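Strap snag

Strap snag is a fault in two-finger grippers in which a thin, flexible part of an object is drawn into the gap behind a finger pad or round a finger pivot. It occurs with robot-mounted and hand-held grippers alike, and is most often recorded with soft toys, teethers, bags and cables.

Cause
The fault begins when the fingers close on the body of an object while a strap or cord lies beside one pad. As the gripper lifts, the slack tightens and slides along the finger towards the joint. The pads may then open normally, but the object stays attached. A control program that checks only finger width will record a completed release.

Lendley fault
The best documented case is the Lendley sorting cell, built by Benico. In September the cell stopped after 1,799 cycles of a planned 2,000. A teether strap had wound round the left pivot, and the drive motor ran against it for 25 seconds before the current limit tripped. The pivot screw was bent and the pad torn from its backing. A report by Karthik Siriwardena put the fault down to a missing check on motor current during opening. The limit had also been set too high for the finger fitted.

Prevention
Usual measures are a closed cover over the pivot, a pad flush with the fingertip, and a second current check after release. Pads and pivots are inspected every 900 cycles under the Nosetti procedure. Trapped material is cut away with the power off; pulling it free can shift the finger out of line.
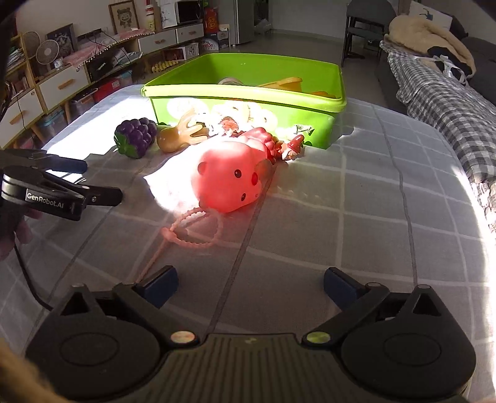

Article by Laurier Caron
Thin pink strap near the left finger pad of a hand-held gripper, with a toy and teether ring on a quilted cover.

See also: Current limiting; End effector; Failed release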